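Workshop notebook, Brirkberg bench
2023-09-22

Boosted post, second go

Right, so the August ad for the Drokthorpe open day went out to practically everyone with a phone and I'm still cross about it. We'd left the audience on automatic, the budget ran out before the weekend, and most of the clicks came from people who live nowhere near us. This time I set it up myself with a cup of tea and no hurry.

I ran two versions side by side. Same button, same landing page, same spend of £75 each, only the wording changed. Version A starts with the date and the free parking. Version B starts with a question ("Ever wanted to make your own?") which I thought was a bit cheesy, but I was outvoted.

Well, the cheesy one is winning! B has reached 1,422 people and brought in 16 sign-ups, and A is trailing by quite a way. I don't want to read too much into it yet (it's been a short run and the weather was foul, so everyone was indoors scrolling), but I'm leaving both on over the weekend before I switch anything off.

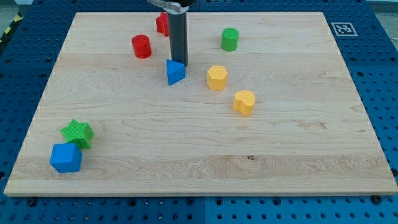

Things I got wrong

Forgot to tag the link in version A, so for the first morning its visits were all lumped in with ordinary website traffic. Fixed by lunch. If you're looking at the Grollus dashboard, ignore anything before then.

Also the text was too long on a phone. You had to tap "more" to find out where we are, which is daft for an open day. Cut it down to the place and the time.

Still to do

Ask the Ďurica people if we can share their post, they've got a much chattier following than ours. Write replies to the comments, most of them want to know about bringing children. And somebody please remind me to turn the ads off after the day itself, I forgot last time and we paid for it.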